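The great dish rack standoff

I've been meaning to write about our sink since before Christmas, when Sorcha stayed with us for most of December and told me (lovingly!) that I load a dishwasher like somebody packing a car in the rain. She wasn't wrong. I grew up in a house that got its first dishwasher in 1997, and my mother never trusted it, so everything was washed by hand first and then went in the machine to be washed again.

Anyway, I've been trying to reform. The bowls are my downfall. We have white ones with faint rings running around the inside, and I love them to bits, we eat pretty much everything out of them — soup, cereal, noodles, the last of the ice cream.

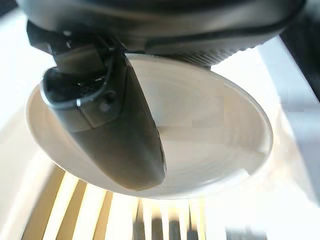
Oatmeal is the worst of it. Leave it until lunchtime and you could tile a bathroom with the stuff. My new rule is that oatmeal bowls get a quick fill of water the second breakfast is over, and so far I've kept it up for more than 60 days, which for me is practically a religious conversion. Darragh says that doesn't count as a habit until I do it on weekends too. Darragh also leaves spoons in the yogurt, so I'm not taking notes.

Sorcha's other big thing was direction. Bowls should stand up and face the spray, she says, and you don't nest them, ever, even when there are just 2 left and you're dying to run the thing and go to bed. I used to nest them all the time! Then I'd open the door in the morning and find one spotless bowl hugging one disgusting one.

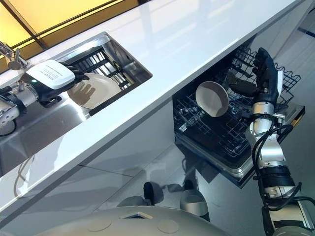

Plates are a different argument in our house. Darragh would happily wash every one by hand and let it drip, and I'd rather put the lot in the machine and go sit down. So we've ended up doing both, with a black wire rack right in the sink for his plates and the dishwasher open next to it for my bowls. I do like having the two so close together, because a plate can move from his system to mine with hardly a step (he has noticed, yes). The bowl standing up on its own in the bottom rack is very much the Sorcha method, by the way, and I hope she's reading.

What I still haven't solved is the big salad bowl. It fits if I take out everything else, and then it's the only thing in there and I feel silly pressing the button. Orla swears by putting hers on the top rack at a slant, but I tried that and the spray arm knocked against it for the whole cycle, thunk thunk thunk, until I gave up and washed it myself. If you've got a trick for those, leave it in the comments, and please don't say buy a smaller bowl. It was a wedding present.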